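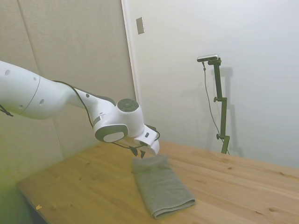 Call for participants: the Brudberg robot arm club, towel folding project

The Brudberg robot arm club is looking for new members for its next student project. We have places for people who want to operate the arm, people who want to write software for it, and a smaller number who would like to keep the records straight. You do not need to be studying engineering. Applications are open from 19 October 2023 and we will keep them open until the places are filled.

What the project is

The aim is to get one robot arm to fold household cloth on an ordinary table, starting with hand towels and moving on to tea towels and pillowcases if there is time. The arm is fitted with a gripper with two fingers. A camera on a stand watches the table. The finished work will be shown at the Wouters student robotics day in April, where each team has to carry out its task in front of the judges and answer questions on how it was done.

Cloth is awkward for a robot. A box stays the same shape when you pick it up and a towel does not. Pick up one layer too many and the fold comes undone, and if the fingers come down too low they press on the table and the arm stops. Last year's group spent most of the spring on the first grasp alone. Their notes and recordings are kept in the club folder, and new members will be expected to read the notes before their first session at the arm.

The work is in three parts:

Demonstrations. An operator guides the arm through a fold while the camera records. We have almost 2000 recorded attempts so far, and a good many of them will have to be thrown out because the towel started in the same place every time. This year the starting position will be changed between attempts according to a list.

Training and testing. The recordings are used to train a program which then tries the fold by itself. Every trial is marked against a written sheet. A fold counts if the edges line up to within the width of a finger and the cloth has stayed on the table.

Upkeep. Cables have to be checked so they do not catch when the wrist turns, the camera has to be put back to its marked position if it has been knocked, and the table has to be cleared before each session.

Who we are looking for

Operators. Patience matters more than experience. An operator does the same fold many times in a session and must be willing to write down the poor attempts as carefully as the good ones. Training is given by Gifty Dogbe, who ran the demonstrations last year. Allow two evenings for it.

Programmers. You should be able to read and change a Python program written by someone else. If you have used a version control system before, say so when you apply. Balakrishnan Pai looks after the code and will go through it with you. Knowledge of machine learning is useful, but we have taken on members without it and they have managed.

Record keepers. You will keep the trial sheets, name the recordings properly and prepare the figures for the report. This role suits someone who likes order and can say no to a programmer in a hurry.

Members are welcome to move between roles after the winter break. Please put down a first and second choice.

Age and eligibility

You must be enrolled on a course at Brudberg, full time or part time. Students under 18 may join with a signed form from a parent or guardian, but may not operate the arm unless a trained member is next to them. First-year students are encouraged to apply. Three of the present members joined in their first term.

Time

Sessions are held in the evening during term, and we ask for one session a week from each member and one more in the month before the robotics day. A session lasts two hours. If you have an exam, tell us beforehand and we will swap you with someone else. Anyone who misses four sessions without a word will be taken off the list so that the place can go to another student.

Place

All work at the arm takes place in room 3 of the Nusen building. The building opened in 1916 and the side entrance has steps. There is level access through the courtyard door, which has to be unlocked from inside, so let us know in advance if you will be using it. The room gets warm in the evening when the computers are running. Food and drink stay in the corridor.

Safety

Every member takes the safety talk, including those who will never touch the controls. Long hair is tied back and scarves and lanyards come off. Hands stay off the table whenever the arm is powered. If you want to straighten the towel, you say so, the operator stops the arm, and you wait for the operator to answer. The session leader holds the stop button and does no other job while holding it.

Cost

Membership is free. The club pays for parts and for travel to the robotics day. Bring your own laptop if you are applying as a programmer. If you do not have one, there is a shared machine, but it is slow and has to be booked.

Recordings and your data

The camera is pointed at the table, but hands and sleeves do end up in the recordings now and then, and voices are not recorded. Recordings are kept for the length of the project and may be passed on to the following year's group. If you would like a recording that shows you to be removed, write to Yayra Bonsu with the session number and it will be deleted. You do not have to give a reason.

How to apply

Write half a page saying which role you would like, which evenings you are free and whether you have made or mended anything before. It need not be a robot. One applicant last year wrote about repairing a sewing machine and is now one of our operators. Hand the page in at the Cuvell desk on the ground floor of the Nusen building, marked for Pushpa Pal, or leave it in the club tray beside it.

There is no formal interview. Applicants are invited to sit in on one session, watch some trials and ask questions, and we make up the teams after that. You will hear from us either way.

Questions about the project itself can go to Nkrumah Kpodo, who is in room 3 before each session to set up. Questions about forms and access should go to Pushpa Pal through the desk.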